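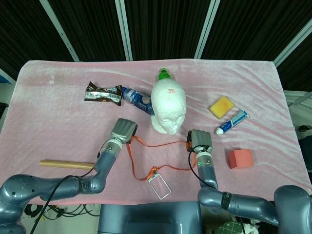 Stiltelside cell: progress report to the Luswood fund, March

Maintenance of the two-arm cell has continued to plan. Both grippers were removed, cleaned and refitted, and the finger pads are now inspected after every 50 hours of running. A fault in the right wrist joint – intermittent, and first noted in January – was traced to a worn connector, which Jollex replaced within 14 days.

The cell has since completed 200 handling cycles with the lanyard and badge holder, with 4 stoppages, all cleared by the operator. Cable routing on the left arm remains under review. Torquil Galbraith will submit revised costs for spare parts next month.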